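Two Arms and a Chessboard: a gallery from the Steston workshop

Last updated: 03/05/2020
Shares: 112 | Comments: 32

Hello again, and thank you to everyone who wrote in after the first lot of pictures! I promised I would get the table up here once both arms were bolted down and wired, and it has taken me far longer than I meant (the purple cable alone ate most of an evening, and I still have a loop of it hanging down at the front that I keep meaning to shorten). Renata Farías very kindly let me have the corner bench at the shared workshop until August, so the whole thing can stay put between sessions, which is a luxury after years of clearing everything off the kitchen table before tea.
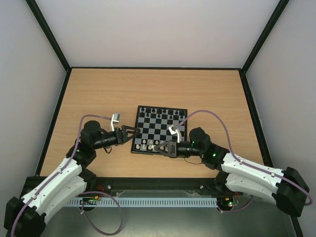

Reading time: 2 minutes

Left arm and right arm at the little magnetic board, black pieces lined up on the far side and the green lights showing on both wrists. I call the left one Korkel and the right one Ultetti, and I do talk to them, I'm afraid.

The white hooked brackets on the grippers carry the purple cable, and I'm rather pleased with how it clips along the top of the left arm. The slotted duct along the front was Renata's idea, and a very good one. I still want to tidy up the two small boards by it, and that bit of tape on the rail will come off when I next have the scraper out.

Next job is teaching Ultetti to pick up a pawn gently. If anybody has tried softer fingertips on a gripper like these, do please leave me a note underneath, I read every one!

Viewed 1195 times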